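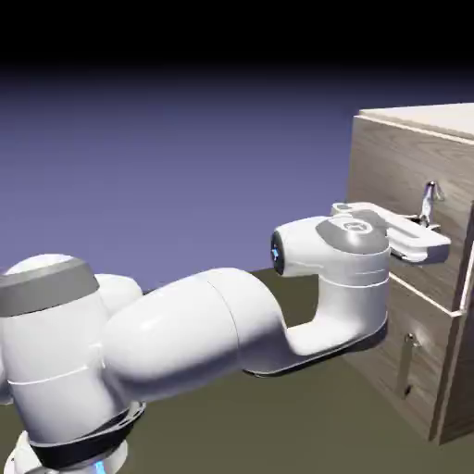
2021-01-05

Moving the group site off Tronetlow, day one

Back at the bench with a full pot of tea and nobody emailing yet, so I'm finally doing the hosting move I've been putting off since winter exams. Our shared plan with Tronetlow runs out in February and the renewal quote is nearly double what we paid the first time. I'd rather spend the money on literally anything else. New home is Mumura, on their small virtual server. I signed up last night and the machine was ready before I'd finished reading the welcome email!

Starting point, so we have it written down: one WordPress install (the public site and Marijke's blog), one old wiki that three of us still use, a folder of static pages from before my time, and the mailing list archive. 53 plugins and themes on disk. I knew it was bad but I didn't know it was that bad. Most are switched off. Two are different versions of the same contact form.

Morning: clearing out

Took a full backup before touching anything. The control panel backup stalled twice, so I gave up on it and did it by hand over SSH: database dump, then a tarball of the whole home directory, then copied both to the Paracha drive under the desk. Checksums match at both ends. Please don't delete that folder, anyone, even if it looks like junk. It's called old_site_keep.

Then the fun part. Removed every plugin that was switched off, one batch at a time, loading the front page and the publications page after each. Down to 22. Nothing broke until I got to the thing that resizes images, which was apparently also making the little arrows on the gallery work (why??). Put it back for now.

The old pages folder has a visitor counter in it. A real one, with the digits. I'm keeping it.

Midday: the new server

Really enjoying this bit. Plain Debian, nginx, PHP-FPM, MariaDB, firewall open for web and SSH and nothing else. Password logins are off, so if you need in, send me your public key and I'll add you. I wrote each step into setup.txt as I went so that we can rebuild the box from scratch without relying on my memory, which is not a supported storage format.

Restored the database first, then the files. First load gave me a white page. Turned on the error log and found the config still pointing at Tronetlow's database host. Changed it to localhost and up she came, colours and all, on the very first refresh. I may have cheered.

Page times, measured with curl from my desk, front page, caches cold: Tronetlow gave 40 tenths of a second on the worst try (I've been logging in tenths, sorry, old habit) and Mumura gave 30 hundredths on its worst. I did that a few times because I didn't believe it. Some of it will be the plugin clear-out and some of it will be having the box to ourselves, and I can't separate the two without putting the junk back, so I won't try.

Afternoon: the wiki, and a ticket

The wiki is fussier. It wants an older PHP than the blog does. I've got both versions running side by side, each with its own socket, and nginx picks by hostname. It works but the search box returns nothing. The index probably needs rebuilding. Left that running in a screen session called wikisearch.

Opened a ticket with Mumura to ask about reverse DNS for the mailing list. A person wrote back before my tea went cold, answered the question I'd asked, and pointed out a typo in my hostname. Compare with Tronetlow, where my ticket from before the break is still marked "in review". To be fair to them, the first year was fine and their phone people were always kind. It's the queue that wore me down.

The domain itself is registered through Flollodbridge, separate from the hosting, and I'm very glad whoever set that up did it that way. All we have to change is where the name points. I dropped the TTL this afternoon so the switch will go through quickly when we do it.

Marijke Van Wijk came by to look at her blog on the test address. She found two posts where the apostrophes have turned into little strings of nonsense. Character set problem in my dump, I think: the old tables are latin1 and I let the import assume utf8mb4. Redo the dump with the charset set explicitly and compare those two posts first. Good catch, I'd have missed it completely.

Still to do

Redo the dump and import, check apostrophes and the accented names on the people page.
Rebuild wiki search, look at the log in the morning.
Certificates for the real hostnames, after the switch.
Nightly backup script, copying off the box to Paracha. Test a restore too!
Mailing list archive, not started.
Turn off auto-renew at Tronetlow before February. Take a screenshot of the confirmation.

Test address and login notes are in the usual file. If you edit the live site tonight, tell me which page, or it'll get lost when I import again.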